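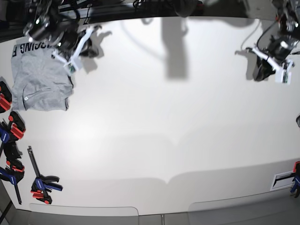 Spend it all on the spare arm and be done, we can fold under a desk lamp if we have to, came the comment on the draft list before I'd even finished typing it. Fair point, and I've been going back and forth on it all afternoon.

September 15, 2021, folding bench, purchasing notes

So the number is 2,000 dollars. That's what's left on the Kuvatura line until the new budget opens, and it has to cover the bench, spares, and anything we forgot in August (we forgot plenty in August). A spare arm from Sirbridge would swallow the whole thing and still want shipping on top. I do get the argument! If an arm goes down we're stuck with one, and one arm can't do much with a shirt. But an arm hasn't gone down yet, and the shadows are there every single session.

I spent the morning staring at the overhead view, and the overhead structure throws a long gray stripe down the tabletop, plus a copy of the right gripper, fingers and all, right next to the gripper itself. Then there's the wide soft band across the lower part of the table. On a white surface with gray cloth, that's a lot of gray that isn't cloth. The light panels from Emov are 700 for the pair with stands. I'd like to put them low on either side, though I haven't worked out where the stands go without getting in the way of whoever is standing there. Need to measure. Also need to ask if they dim, the quote doesn't say.

Next, fingertips. Pads are 70 a set from Mwakyusa and I want four sets. The set we tried in August went shiny at the tips and started letting go of thin hems, and I swapped them out way too late. Their lead time is long enough that I'd sooner have a drawer full. Colleague question from last week, still open: do we want the soft ones or the ones with the firmer backing? My vote is two and two, then whoever goes through them first gets to complain. 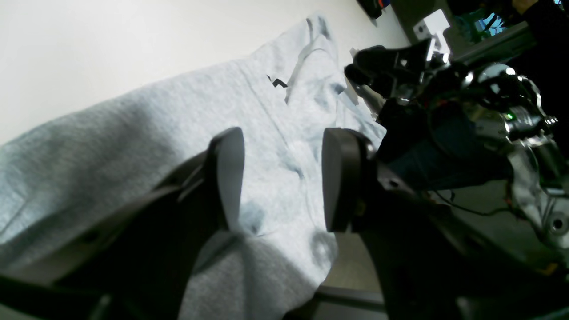
Wrist view, right before a pinch on the gray heather cloth?

Looking at that one again, the pads look parallel enough to me, so I'm dropping the alignment jig from the list. It was a nice idea and I'd have enjoyed using it, but it's money for a problem we don't really have. What the wrist view does make me want is some decent cable management. There are thin black cables looping around the wrist and more of them up by the overhead frame, and every loop is something for a sleeve to catch on. Clips and braided sleeving are cheap. Putting them down as "misc" so I don't have to price every clip.

Clamps — no more clamps. I know they're handy, I know the red and blue ones were a good deal, but we've got one lying right there on the tabletop doing nothing. If you take one off the edge, hang it up, please. Crossed off the list.

Test shirts: I'd like a proper mix, some plain, some with lettering, a couple of thick hooded ones. Everything we reach for lately is heather gray and I'm sick of it. Thrift store run, petty cash, doesn't touch the 2,000.

Where that leaves us: lights and pads together come to just under half, cables are small change, and the rest I'd hold back for repairs. It won't buy an arm but it should cover a motor or two if Sirbridge will sell them loose. I wrote to ask and haven't heard back. If they only sell whole arms, then the spare arm person wins a good chunk of this argument and we should put the arm at the top of the next budget, ahead of the second bench.

To do before ordering:
dimming question to Emov
soft or firm pads, need one more opinion
measure both sides of the table for stands
chase Sirbridge on single motors
check if Kuvatura wants separate invoices (they did last time and I had to redo everything)

Not ordering anything until the Sirbridge reply is in, so there's still time to yell at me. Scribble in the margin or find me at the bench.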